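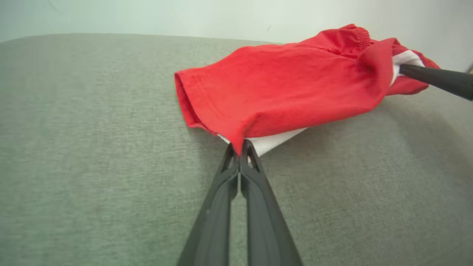
Surely the laundry isn't done until it's back in the drawer, came the first comment when I gave this talk in Rimholm, and I hadn't even got to my second slide. Fair enough! I've been chewing on it ever since, so let's start there.

(Pause. Let people look. Ask who has a heap on the sofa at home today – hands up, mine too.)

Red and white together. I always get a groan at this point from anyone who has ever owned pink socks. Say that sorting for the wash and sorting for the cupboard are two different jobs, and tonight I'm only talking about the second one.

Why the sofa or bench? It's soft, it's wide, it's on the way to everywhere. When I did my little survey for the Ernlow newsletter I had 529 replies, and 70 of them said they get dressed straight from the pile. I do wonder how many more didn't like to say.

Jersey creases – mention this. Left in a crumple it keeps every fold, and then you're ironing a thing that never needed an iron. Smooth it flat with your hands, sleeves or legs in, fold in half, done. Demo with the T-shirt from my bag (DON'T forget the bag, see Hirotine evening).

Elastic and gathered bits: fold them to the inside so the stack sits level.

If running late skip the Pascu basket story and go to questions. Next one is in September, sign-up sheet by the door.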